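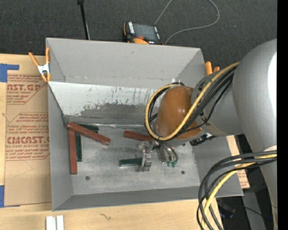 Miłosz Żak wrote in under my July post to say that I was storing my blocks all wrong, that a big open bin is where good blocks go to get dinged, and that if I loved them as much as I claimed I'd line them up in a flat box with a lid. And you know what, Miłosz, I read your comment twice, went and made a coffee, and then spent an entire evening thinking about boxes. So this post is your fault!

First, the case for the bin. I love a bin. I love that you can tip the whole lot in at the end of the night and be done. I love the sound of it (my sister, on the phone, once asked if something had fallen down the stairs). Mostly I love that when you reach in for a block you get the one you get, and that's how half my favorite builds have started. I wasn't going to put a green on top of a red that day, but green was what my hand came up with, and there it went, and it looked fantastic.

Red-brown and dark green, by the way, is still my favorite pairing and I will hear no arguments. I know the bright primary sets are more popular. I had a set of those from Doteck when I was a kid and I wore the yellow ones down to nothing. But there's something about that brick color next to a deep bottle green that makes even a lazy little stack look like it belongs to an old train station. Long plain rectangles, too. No arches, no triangles, no little painted windows. You'd think you would get bored and you don't.

OK, so the case against the bin, which I am trying to be fair about. Corners. Miłosz is right about corners. If you drop a long block in end first it's going to land on a corner, and if it lands on another block then you've got two corners to feel bad about. I went through my whole collection after reading his comment, all 796 of them, on the living room floor, with a lamp pulled down close like a jeweler. It took me until well past midnight and I found 9 that I would call properly chipped. Nine! Out of all of that! I was expecting a massacre. Most of the chipped ones were from the Cadthorpe flea market anyway, and I'm fairly sure they came to me that way, so I don't think the bin should have to take the blame.

The other thing against it is that small amounts look silly in a large bin. Put a handful in there and they slide off into the corners and lie across each other at all angles, and you have to lean right in to get the one at the back. I always end up going for the one underneath, too, and then the one on top rolls over and I've lost my place. With a full bin you skim off the top. With a nearly empty one you're fishing.

So I tried the flat box. I gave it a real try, three weeks of it, in the Wurel box with the sliding lid that my aunt passed on to me. It holds 48 of the long ones in two layers and I have to say it is gorgeous when it's full. You slide that lid back and there they all are, shoulder to shoulder, green row, red row, green row. I may have opened it a few times just to look.

But I built less. I noticed it in the second week. I'd take out four or five, make something polite, and put them back in their rows, because breaking up a full layer felt like cutting into somebody's birthday cake. Then I'd need the box to be tidy before bed. One night I was matching the grain. Matching the grain! On blocks that were going to sit in the dark!

Where I've landed is a mix. The everyday ones live in the bin, and I lower them in now by the handful (see, Miłosz, I do listen). The nicest ones live in the Wurel box and come out for the big builds, like the long bridge I'm planning for the Sutherland meetup, which so far has fallen over every single time at the same spot. I think the span is too greedy. I'm going to try doubling up the long blocks in the middle, a red over a green, and crossing the ends so that the weight of the top one holds the lower one down. If anyone has done a flat span without glue I would love to hear how you handled the first piece out over the gap, which is the one that gets me.

Also, a couple of you asked what I clean them with. A barely damp cloth and then a dry one, straight away, and that's all. I leave them spread out on a towel overnight before they go back in anything.

Bridge update as soon as it stands up for longer than it takes me to find my phone.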